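Finished Clelteo on Monday, so here's a short thread on the series. No spoilers past book two.

1/ Clelteo is the third Shek novel. The first two follow one family, the Poviers, who hold the river forts. This one splits them up by chapter three and keeps them apart for most of the book.

2/ Girnex gets 9 chapters. In book two she had 2. Her siege chapters are the best writing in the series so far, mainly because the author stays inside the walls and lets the news come late.

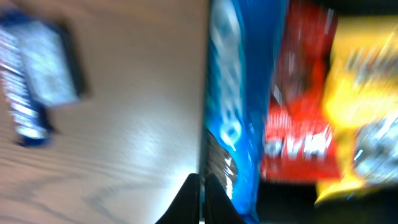 3/ The weak part is the salt road. It runs for 20 pages at a time with no change in who wants what. I skimmed one stretch and had to go back for a letter that matters later – the one with the broken seal.

4/ The map is better this time. Book one's left out half the towns people kept riding to. There's also a family tree at the back. Don't read it before the wedding chapter.

5/ Can you start here? I wouldn't. The opening assumes you remember who burned the bridge and who got blamed for it.

6/ Reading order is just publication order. The prequel novella can wait until after book two – it gives away the uncle.

7/ Going back to book one in September to check the prophecy wording. I think the last line changed.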